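Moved my bread starter to a new jar in August 2018 and have kept notes on it ever since. A few things I learned.

Feed it at the same hour. I use 57 grams of flour and the same weight of water.

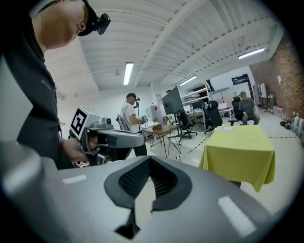
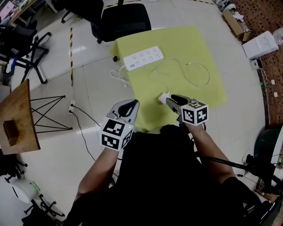 Two from the same day, hands busy in both

Rye wakes it up faster than white flour. I mix in one spoonful and leave the rest alone.

Gion Gruber told me to keep it in the fridge between bakes. I did that for a month. It went sour and slow, and it took four feedings to come back.

My usual loaf is 1000 grams of flour, which makes two. One goes in the freezer, sliced.

If gray liquid collects on top, pour it off and feed it. If it turns pink, throw it out and start over.

Next I want to try the Prilledico flour. Will post the loaf in September.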